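Chapter 7
What the Surface Tells You, and What It Doesn't

Most people who buy a table believe they can tell what it is by looking at it. They run a palm over the top, follow the grain with a finger, and say "oak" or "walnut" with great confidence. Furniture sellers are happy to let them. This chapter is about how much of that confidence is earned, and the short answer is less than you'd like.

Start with colour. Colour is the first thing a buyer notices and the easiest thing for a finisher to change. A stain can push pale timber to honey or to near black in an afternoon, and sunlight will undo part of the work over the following years. A price tag that says "walnut" may be naming the tree or the tin. Ask which. If the answer is "it's a walnut look", you've learned something the tag was in no hurry to tell you.

Grain is better evidence, though it gets oversold too. Streaks, bands and knots record how a tree grew and how the log was cut. They can also be printed. A good printed surface will fool a careful person at arm's length, and the older rule about hunting for a repeated knot only helps when the pattern is short enough to repeat within the piece. Grain that runs over an edge and carries on down the end in a believable way is harder to fake. Check there first.

Then there's the language. "Solid timber construction" can mean a solid frame under a veneered top. "Genuine hardwood" tells you the kind of tree and nothing about how hard the wood is; balsa is a hardwood, and you can dent it with your thumbnail. The catalogue from Pultalier, used in the exercises for Chapter 8, describes one dining table as "artisan grained". We have read the entry several times and still can't say what was done to it, or by whom.

None of this makes veneer a swindle. A well-laid veneer over a stable core will often stay flatter than a solid board in a heated Vellirthorpe winter, and it uses less of a slow-growing tree. The complaint here is with labels, and with the idea that a trained eye can make up for a vague one. Treat your first guess as a guess. Write it down before you turn the piece over, then see how often you were right.

Before reading on, find two tabletops at home or at school and note what you think each is made of. Keep the notes. You'll need them in Section 7.2.
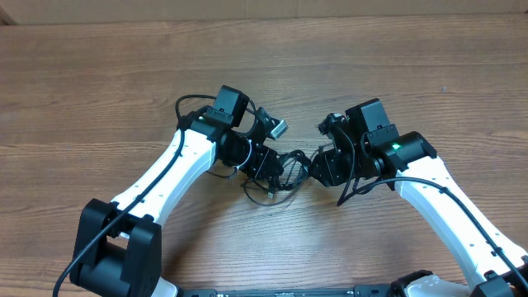 Page 86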